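Brameden Place Names

Welcome, and thank you for stopping by! This is a data card for a little collection of old field names, farm names and lane names from the parish of Brameden and its neighbor Urkcombe, gathered from tithe lists, sale notices and a good many hand-drawn maps. It holds 895 names in one plain text table, with the spelling kept just as the clerk or the farmer wrote it.
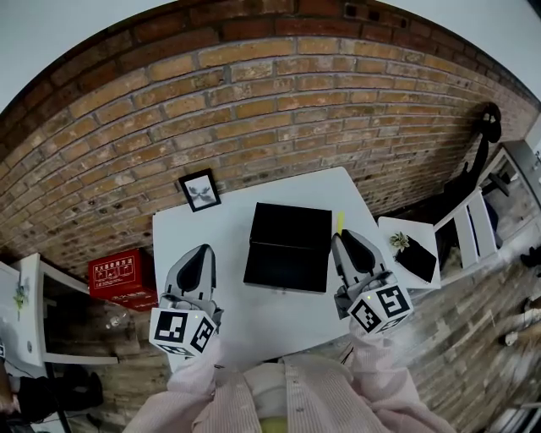 Each row has the name, the parish, the kind of place (field, lane, farm, wood or water) and the source it came from. Where a name turns up with two spellings, both get their own row and share a number in the last column, so please sort on that column before you start counting anything.

Some of the Urkcombe sources are hard going. The ink has faded on 20 of the sheets, and a question mark after a name means the reading is a best guess - do write in if you can do better.
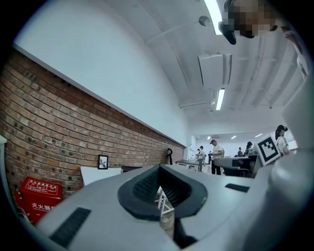
Version 3 fixes the mixed-up rows for the water meadows and adds the lane names that were missing before. The file opens in any spreadsheet program, though older ones may muddle the accented letters unless you pick UTF-8 first.

You are free to copy, share and change the table, and a mention of Brameden Place Names would be very kind. Corrections are welcome all year, but replies are slow in August.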